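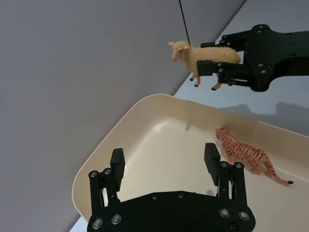 Last updated: April

I stopped buying toys new when my son turned three. Most of what he has now comes from the swap shelf at the Hokivano library branch, and I've been meaning to write down how I use it.

The shelf is by the side door. You bring something, you take something, and there is no sign-up sheet. Animal figures go fastest. A tiger or a sheep will be gone the same morning, while jigsaw puzzles can sit for weeks. If you want animals, get there at 9, when the doors open.

I wash everything in the sink with dish soap and an old toothbrush. Anything with a battery door gets opened first. I've found two leaking batteries so far, both in talking phones, and both phones went in the trash.

My neighbor Gonzalo Barroso keeps a list of what his kids have taken home and what they've brought back. They are at 67 out and 23 in, so he owes the shelf a box or two. I don't keep a list, but I try to bring one bag for every bag I carry out.

At home we keep the animals in one bin and the cars in another. When a bin won't close, we pick things to give back. My son chooses most of them. He let the giraffe go without any trouble and then asked for it at bedtime, so now I leave the bag in the hall closet overnight before I take it in.

The Jimthorpe branch has a shelf too, but it's mostly books and baby rattles. I'm going over there next week with a bag of board books.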